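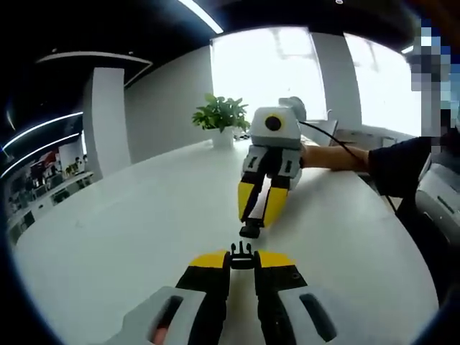
Re: [allotments] Water butts and the standpipe rota

From: Mwende Mwaipopo
To: Mosasby Allotments list
Date: May 28, 2023

Replying to Babatunde's message, quoted here so people who joined the list since January can follow.

> Babatunde Ogunleye wrote:
>
> The meter reading for last season came to 126 cubic metres, against 78
> the year before. Most of that went through the two standpipes on the
> Jirkard side. I don't think anyone is being careless, but hoses have
> been left running into butts and then forgotten.
>
> Could we go back to the old rule of cans only before 6 in the evening?
> I would also like to know if anybody minds a third butt behind the
> toolshed. The downpipe is already there.
>
> Babatunde
> Plot 14

I have no objection to the third butt. The shed roof faces the right way and the gutter was cleared in January. It will need a proper stand, as the ground slopes towards the path and a full butt on bricks is not something I want children near. There are four old paving slabs by the compost bays which nobody has claimed. If they are yours, please say so before the end of the week, otherwise I'll use them.

On the cans rule, I am less keen. Those of us on the Vevari end have a long walk to the nearest tap, and several people can't carry a full can that far. I would sooner keep hoses and ask that you stay with yours while it is on. If you are filling a butt, fill it and turn off the tap before you go back to weeding.

Part of the increase is a leak. The joint under the second Jirkard standpipe was dripping all through the spring and I tightened it two weeks ago. It has held so far – I'll take a reading each Sunday and post it to the list. The meter said 1,074 this morning, so that is our starting point.

Other small things:

The padlock on the lower gate is stiff. Please don't put cooking oil on it again. There is a tin of graphite powder on the shelf inside the shed door.

Blackfly is on the broad beans already. I have pinched out the tops of mine and they look better for it. The tops are fine to eat if you wash them well.

I have spare leek seedlings, the Hallgrímsson ones that did well for me last winter. They are in a tray beside my plot with a sheet of newspaper over them. Take what you need and leave the tray.
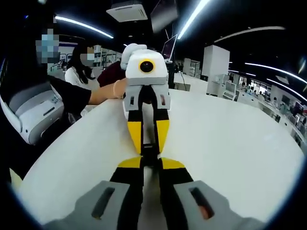

Does the third butt need a lid, or will mesh do?

Fine mesh is enough as long as it is tied down tightly all the way round, but a lid keeps out more light and the water stays clear for longer. I have a spare lid that should fit, so we'll start with that.

If you want to be on the watering rota for the shared fruit bed, reply to me directly and not to the whole list. I have gaps for most of the summer – mornings especially. One visit a week, two cans on each of the young plums and one on the currants. The gooseberries can look after themselves unless it gets very dry.

Mwende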